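Soserska Gravity Water Filter: Seven Months of Daily Use

By Yannick Jacquet

I bought the Soserska gravity filter last fall after a broken main left our end of town on a boil notice for most of a week. We had stored water, but not enough of it, and I was tired of running the stove all day. There's a creek 615 feet from our back door and I wanted something that could make it drinkable without power.

The Soserska is a plain design. Two chambers stack on top of each other, you pour water in the top, and it drips through a pair of ceramic elements into the bottom. There is a spigot near the base. It comes with the elements, a small scrub pad, a spare washer and a folded instruction sheet that is hard to read in bad light. I copied the priming steps onto an index card and taped it inside the lid.

Setup took me most of an evening. The elements have to be soaked first, and then you run two full batches through and throw them out. My first batch tasted like chalk. The second was better and by the third I couldn't taste anything.

Speed is the main complaint people have with these, and it's a fair one. Filled to the top at bedtime, mine is done by morning. If you let it run down to a couple of inches, the flow drops to almost nothing, so keep it topped up. For two adults and a dog it keeps pace with drinking and cooking. It would not keep up with washing, and I wouldn't ask it to.

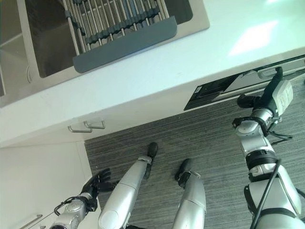
Vol. 7, No. 2

Creek water is harder on it. I pre-filter through a folded cotton cloth, and even so the elements need scrubbing about three times as often as they do on tap water. Scrubbing is easy. Take them out, rub them under clean water with the pad until the brown comes off, put them back. Don't overtighten the nuts. I cracked the first washer that way and had a slow leak into the bottom chamber, so for a few days I was drinking water that had partly gone around the filter. That was tap water, luckily. Now I do a food coloring test after every cleaning – if any red shows up in the bottom, something is loose.

The spigot is the weak part. It's plastic, it drips if you bump it, and the handle feels like it will snap one cold night. I replaced it with a metal one made by Bodin, which fit without any changes.

Before this I used a Clindine pump filter, and I still have it. The Clindine is better for a pack. It is quick and weighs very little, but you have to stand there and pump, and after the first couple of quarts my wrist has had enough. For a household that's staying put, the gravity filter wins. My neighbor Rosine Cordier has the larger Skirkano model and hers does run faster, though she needed a step stool to fill it until she moved it to a lower shelf.

I paid $67 for mine on sale. Replacement elements are sold in pairs, and I would buy a set at the same time as the filter. They're ceramic and they will break if you drop one on a hard floor.

A few other notes. Empty it before you move it. Don't let it freeze with wet elements inside, as hairline cracks are hard to spot. It won't take out salt or fuel, so floodwater from near a road is still off limits. Read the sheet for what the elements are rated for and compare that with your own source.

Good: no power needed, simple to clean, fair price.
Bad: slow when low, poor spigot, tiny instructions.

I'd buy it again, with the metal spigot in the same order.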